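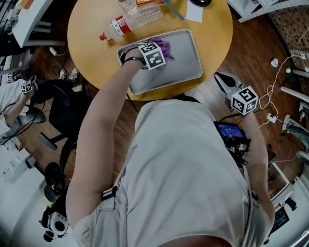
Tray wiping at the round table, cube markers on the wrist and on the hand-held gripper.

We use cookies to keep this site working. Accept / Manage settings

Griltus is a hand-held gripper built in the shared workshop at Ulville. Farzana Hashmi drew the jaws and Gumaro Robles did the wiring and the screen board. The body weighs 537 g without the cable. Printing one full set of parts takes 30 hours at the slow profile, most of it for the body plate.

The test task is wiping a tray with a purple cloth. Cloth is harder to hold than a bottle: it bunches in the jaw and hides the finger. Marker cubes give the pose of each tool and wrist. Cube edges are rounded after printing and the patterns go on last. 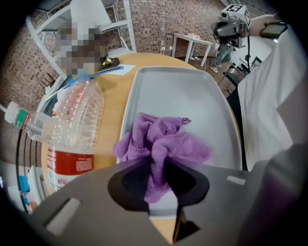

Jaw revision 4 has a longer finger and a wider opening. The two slots in the plate save weight and did not change stiffness in the bench test. We have logged 805 wipes since November. Yatziri Beltrán keeps the log and rejects any run where a cube drops out of tracking.

Part files are on the Grelotgate page. Revision 5 is being drawn now.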